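Bronwyn Halliday and the shirts that went round the world

Jun 3, 2020

Bronwyn Halliday owns 29 holiday shirts and can tell you where each of them came from. She started with one, picked off a rail in a charity shop in Heltgate when she was a student and needed something loud for a party, and she still wears it to do the garden. These days she writes and lectures on printed cloth, and her first book, on the small print works that once lined the river at Sondbridge, is due out next April.

We spoke by phone, and I'd meant to keep her for half an hour. It was nearer two, and I could happily have gone on for longer! She talks fast, breaks off to hunt for a book, comes back with a different one, and is very funny about collars.

"People think of the leafy shirt as a joke garment," she said. "Dads at barbecues. And I love dads at barbecues, I've no quarrel with them at all. But somebody sat down with a brush and painted those leaves. Somebody else worked out how to make the end of the pattern meet the beginning so you can't see the join. That's a proper skill and it took years to learn."

The join is what she calls the repeat, and once she has explained it you start looking for it everywhere, on curtains and bus seats and wrapping paper. A designer paints one block of pattern, and that block has to sit above, below and beside itself for as many yards as the mill can sell. Do it badly and you get stripes where you never wanted stripes.

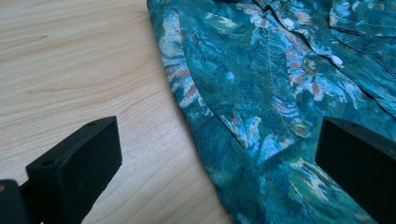

"The old hands would pin the cloth up at the far end of the room and squint," Bronwyn told me. "If a line jumped out at them, back it went. There was a woman at Sondbridge who did it with her glasses off. She said she could see the mistakes better when she couldn't see the flowers."

That woman turns up a good deal in the book, though only by her initials in the works ledgers. Bronwyn found the ledgers in a county store, 11 of them, bound in green cloth and smelling (her word) "heroic". They list every colour mixed, every length printed and, now and then, what the weather was doing, because damp days changed how the dye took.

I asked what had surprised her most in them, and she didn't stop to think.

"How much they cared about green! You'd imagine red would be the trouble. It was always green. They'd mix a blue and a yellow, and it would look gorgeous in the pot, and then the yellow would fade first and a customer would write in to say her ferns had turned blue. There are pages of it. There's one letter where the customer is quite pleased, she says she prefers them blue and could she have some more."

At its busiest the works kept 300 designs on its books, and most of them were plants. Bronwyn has a theory about this. Plants forgive you, she says. If a printed face is a little off, everyone notices, but a leaf can lean any way it likes and still be a leaf. It also means a tailor can cut straight through the middle of a flower and the shirt will still look fine.

Which brought us to pockets. A good maker, she told me with real feeling, will match the pocket to the chest so closely that you have to hunt for it with your fingers. She has eight shirts that pass this test. Her favourite, from a little workshop called Yensuk, has a pocket so well matched that she owned it for a whole summer before she found it.

"I put my hand up to brush off some crumbs and it went in," she said. "I shouted. I was on a train."

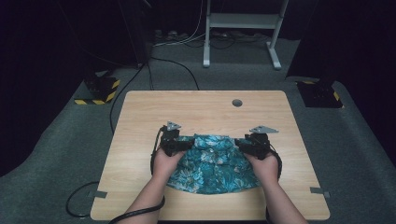 She is just as keen on wearing the things as on studying them, and has little time for collectors who keep everything flat in tissue. Hers go in the wash with the towels. Cotton ones get ironed while they're still a bit damp, collar first, then the yoke, then the sleeves, with the fronts left until last. Rayon she irons inside out on a cool setting. She won't hear a word against creases, either.

"A crease tells you it's been out somewhere. I gave a talk at Wevgate last year and half the audience had come in their own shirts, all rumpled from their coats, and it was the best-looking room I've ever stood in front of." 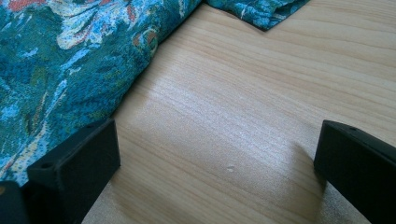 Her advice for anyone starting out is to go to jumble sales early and look at the wrong side of the cloth. If the colour has gone right through, it was probably printed wet and by people who knew their business. If the back is nearly white, she says, buy it anyway if you like it, just don't pay much.

And what is she after now? A border print, she told me straight away, with the pattern running up from the hem and a plain top half. She missed one by minutes in Heltgate and still knows what the man who bought it was wearing.

"Beige," said Bronwyn. "Head to foot. I do hope he wears it."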